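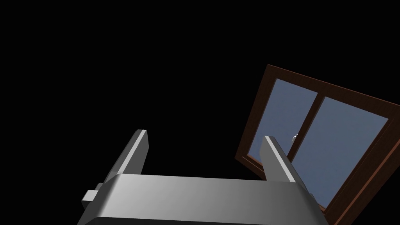 Report of a Visit to Greco, Badaten

Purpose of the visit

The visit was arranged at the invitation of Greco, which offers a training and testing service for robot arms under the name Cukcombe. The service is sold by annual subscription and is intended for organisations that wish to prepare a robot for household and light building tasks before any equipment is bought. Our own interest arises from the Bundgate programme, under which a number of adapted flats are to be fitted with assistive equipment. Opening and closing windows was among the tasks most often requested by residents in the August survey.

Two officers attended on 1st October. The visit lasted the full working day and consisted of a presentation, a tour of the premises, a demonstration of the software and a discussion of terms.

The premises

Greco occupies the upper two floors of a former printing works close to the station at Badaten. Reception, meeting rooms and the customer support desk are on the lower of the two. The development staff work above, in one long room, with the computing equipment kept in a separate cooled area at the far end. Visitors may look into the cooled area through a glass door but are not admitted. Step-free access is by a goods lift at the rear, for which a key must be requested at reception. We would advise colleagues to ask for it in advance, as we waited some time.

The service

Cukcombe allows a customer to place a model of a robot arm and gripper in front of a model of a household fitting and to have the arm attempt a task many times over. The attempts are recorded and may be replayed from several viewpoints, including one fixed close behind the gripper. The customer receives a report on each group of attempts, setting out how many reached the end of the task and at what stage the others stopped.

The library at present holds 332 fittings. These include doors, drawers, taps, cupboards, switches and windows. Each fitting can be altered in size, colour and stiffness, and the position of handles and latches can be changed within limits. Customers may supply drawings of their own fittings, which Greco will add to the library for a fee. The usual time for this work was given as six weeks.

Only grippers with two parallel fingers are included in the standard subscription. Other types are available in the higher tier. Greco stated that most subscribers remain on the standard one.

The window demonstration

At our request the greater part of the demonstration was given to the window task. The example used was a brown-framed window of two panes, with a small white latch on the upright between them. The gripper was shown with its fingers apart and nothing between them, and the window was set at an angle to it against a plain black background. Greco explained that backgrounds are left plain in the basic exercises and that furnished rooms may be added at a later stage of training.

We asked whether the small size of the latch presented a difficulty. The reply was that small fittings are among the harder items in the library, and that customers are advised to begin with doors and drawers. A group of 355 attempts at the window task, completed before our visit, was opened for us, and we were able to choose replays at random. In those we watched, the common fault was an approach from too far to one side, so that a finger met the frame before reaching the latch. Where the approach was straight, the task was generally finished.

The replay controls are clear. A slider moves backwards and forwards through the attempt, and a second panel shows the force at each finger as a line. The wording of the menus is less satisfactory. Several terms are used without explanation, and the same action is called "reset" on one page and "return" on another. Greco noted our comments and undertook to pass them to the staff concerned.

We also asked to see the stiffness of the latch increased, as many of the Bundgate flats have windows which have been painted more than once. The change was made at the desk within a few minutes and a short new group of attempts was begun. It had not finished by the end of our visit, and the results are to be sent on.

From the model to the flat

The presentation dealt at some length with the difference between a task carried out in software and the same task carried out on real equipment. Greco does not offer any guarantee in this respect. The contract states that results are given for planning purposes and that the customer remains responsible for tests on site. We regard this as reasonable, but it must be understood by any colleague who intends to quote the figures in a funding application.

Glass is shown in the models as a flat tinted surface with no view through it. Reflections, curtains and bright sunshine are therefore absent unless they are added, and they were absent from the example we saw. In occupied flats all three are to be expected. Greco has a set of lighting conditions under development and offered to include us among the first users. No date was given.

There is a further point concerning safety. The models do not at present include a person. An arm working at a window in a resident's home will often have the resident close by, and separate assessment will be required.

Terms

The standard subscription is priced at 493 per month for each named user, with a reduction for public bodies which is to be confirmed in writing. Training for new users is provided over one day at Badaten or remotely. Support is by telephone during office hours, and by a web form at other times. Records of attempts are kept for the length of the subscription and may be exported on request before it ends. We asked for the export format to be stated in the contract, and this was agreed.

A trial period is available. It covers one type of gripper and up to 6 fittings chosen by the customer, and there is no charge for it beyond the cost of adding new drawings.

Recommendations

It is recommended that the trial be taken up for the Bundgate programme, using the window, two types of door and a kitchen drawer. Drawings of the actual window fittings should be requested from the building surveyors before the trial is opened, as the period runs from the day of registration.

It is further recommended that no decision on a full subscription be made until the results for the stiffened latch have been received and the price for public bodies has been confirmed.

Copies of the presentation and the draft contract are held in the programme office and may be borrowed for up to a week.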